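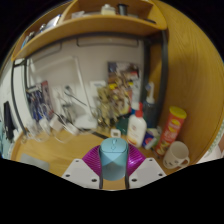

La souris bleue, côté molette.

De : Romana Ondrejka
À : liste utilisateurs Trirholm
Objet : Re: compteur remis à zéro après la mise à jour

Le mardi, Vlček a écrit :
> Depuis la dernière version, Trirholm m'annonce 1 626 verres d'eau
> bus hier. J'en avais saisi six. Quelqu'un a la même chose ?

Bonsoir Vlček,

1 626, je m'incline. Chez moi, il plafonne à 812 et me félicite quand même pour ma « régularité ».

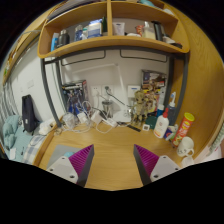
Le souci vient de l'import Clolholm, qui relit tout l'historique à chaque synchronisation. Coupez-le dans Réglages > Sources, puis relancez l'appli. Pour les rappels, j'ai créé un contenant par récipient : le thermos noir sur l'étagère, le gris foncé dans l'autre compartiment, près de la bouteille bleue. Trirholm les confond toujours – il doit trouver que le noir et le gris se valent.

Évitez par contre le bouton « Réparer ». Je l'ai essayé en mars et j'y ai laissé 56 jours de relevés, plus mon badge Dromadaire.

Romana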